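How to set up a price alert plan for currency trading around market holidays

If you trade currency pairs from home, you probably can not sit in front of the screen all day. I have a normal job and a family, and for a long time I missed most of the levels I was waiting for. Price alerts solved a big part of this problem for me. They are simple, but it is easy to set them in a bad way, so that they ring all night and after one week you do not look at them anymore.

In this tutorial I explain how I prepare my alerts, with special attention to the days when one or more large markets are closed. I assume that you already have a demo or live account and that you know what a pip is. I use the Asow platform for the examples. Other platforms have the same functions under slightly different names.

What you need before you start

- A trading platform that can send alerts to your phone
- A calendar of bank holidays for the countries whose currencies you trade
- A small notebook or a spreadsheet
- Half an hour without interruption

I do this work in the evening at home, when the day is finished and the house is quiet. It is better than doing it in the morning before work, when I am in a hurry and make mistakes with the decimals.

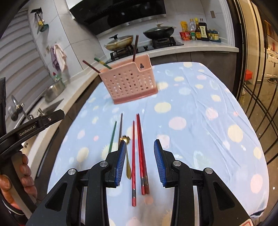 At home, chopsticks and pink basket on the kitchen table.

Step 1. Choose a small number of pairs

Open your watch list and remove everything that you did not trade in the last month. I keep 5 pairs. When I started I had many more, and I could not explain why half of them were there. If you are not sure, keep the pairs with the smallest spread at the hours when you are awake.

Write the pairs in the first column of your spreadsheet. In the second column write the trading session in which each pair usually moves. For a pair with the yen this is often the Asian session, and for a pair with the pound it is often the European morning.

Step 2. Mark the holidays

Take the holiday calendar and go through the next four weeks. For every pair, mark the days when one of the two countries has a bank holiday. Also mark the days when a big center such as London or New York is closed, even if your pair has nothing to do with it. The currency market itself usually stays open on such days, but fewer banks are active.

When fewer participants are active, two things can happen. Often the price stays in a small range for hours. Sometimes a medium-sized order moves the price more than it would on a normal day, and then the price comes back. The second case is the reason why we change the alerts.

Be careful with May. Many countries have holidays in this month and they do not fall on the same days. I check May twice.

Step 3. Find the levels

Open the daily chart and draw the horizontal levels that are important for you. I use the highs and lows of the last few weeks, and sometimes a round number. Do not draw too many lines. If two lines are very close together, I treat them as one zone and I keep only the nearer edge.

Then change to the four-hour chart and check if the levels still make sense. If a level is visible only on the four-hour chart, write it in a different color. These levels are weaker, and I do not use them on holidays.

Step 4. Set the normal alerts

In Asow, click with the right button on the price scale and choose "New alert". You will see three fields: the price, the condition and the expiry.

For the price, do not enter the level itself. Enter a price a little before the level, so you have time to open the chart. My distance depends on how much the pair moves in a day. For example, if the average daily range of the pair is 130 pips, I put the alert 13 pips before the level, that is one tenth of the range. This is only my rule and you can use another one, but please use the same rule for all pairs.

For the condition choose "Crossing" and not "Greater than". With "Greater than" the alert may ring again and again while the price stays above the level.

For the expiry choose the end of the week. An alert that is three months old will wake you up for a level you do not remember.

Step 5. Change the alerts for thin days

Now look at the days that you marked in Step 2. For these days I make a second set of alerts with the following changes:

1. Remove all alerts from the four-hour levels.
2. Change the trigger from "Tick" to "Candle close", with the one-hour candle. A short jump of the price will not ring the phone anymore.
3. Add one alert far away on each side, outside of the normal range. If this one rings, something unusual is happening and you should check your open positions.

The far alerts stay on "Tick". You want to know about a big move immediately and not at the end of the hour.

Save this set as a template. In Asow the button is at the bottom of the alert window, and it is quite small. I named my template "Thin" and the other one "Normal". The evening before a holiday I only switch the template and check the prices.

Step 6. Plan for a technical problem

A holiday is known in advance, but a failure of a trading system is not. Your platform can stop, your internet can stop, or the alert server can stop while the platform still works. In the last case you see nothing wrong on the screen.

For this reason I have one test alert. It is set to a time and not to a price, every day at 7 p.m. If my phone is silent at 7 p.m., I know that I must log in and look.

Write the telephone number of your broker's dealing desk on paper and keep it where you can find it. If you have an open position, it should always have a stop order that is stored on the broker's server. An alert is only a message and it does not protect your account.

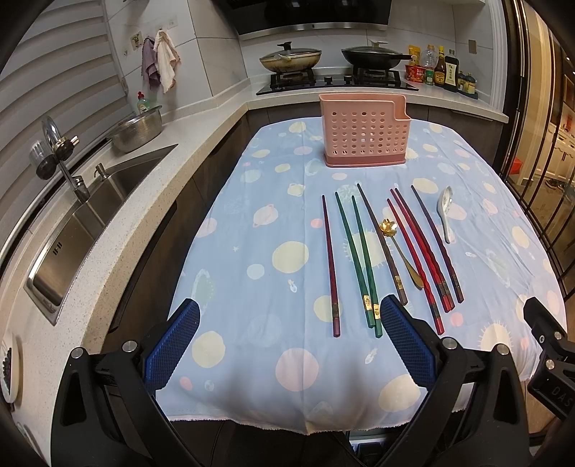
The kitchen table, with the cloth of stars and rockets.

Step 7. Calculate the risk before the alert rings

When the phone rings, you will feel some pressure to act quickly. It helps if the position size is already written down. In the third column of the spreadsheet write the maximum loss that you accept for one trade.

A short calculation: the account has 1,000 dollars and you accept a loss of one percent, which makes 10 dollars. Your stop is 50 pips away. Then one pip may cost you 20 cents, so you trade two micro lots, if the pair is quoted in dollars. On a thin day I use half of this size, one micro lot, and the same stop.

If the spread is wider than usual when the alert rings, wait. I write the normal spread of each pair in the fourth column, and if the current one is double, I do not open anything.

Step 8. Review once a week

Go to the alert history and export the list. Asow keeps the last 200 alerts, and older ones are deleted. Next to every alert write one word: "traded", "watched" or "ignored". If most of the alerts for one pair are "ignored", the distance is too small or the levels are not good. Change one thing only and look again after the next week.

Common mistakes

Wrong time zone. The platform often shows the time of the server. Compare it with the clock on your wall before you set an expiry, especially in the weeks when Europe and America change their clocks on different dates.

Phone in silent mode. Most phones let you allow one application to ring at night. I allow it only for the far alerts.

Forgetting to switch back. After the holiday, load the "Normal" template again. I put a reminder for this in my calendar at the same moment when I load the "Thin" one.

This tutorial explains how I organize my own work and it is not investment advice. Try everything on a demo account first.

Related articles
How to read a bank holiday calendar for five currencies
Stop order or stop-limit order: which one to use at night
Moving your watch list from Michalski Charts to Asow
Why the spread gets wider after the New York close
Vornmont broker account: first steps for beginners
Notes from the Susville small traders' meeting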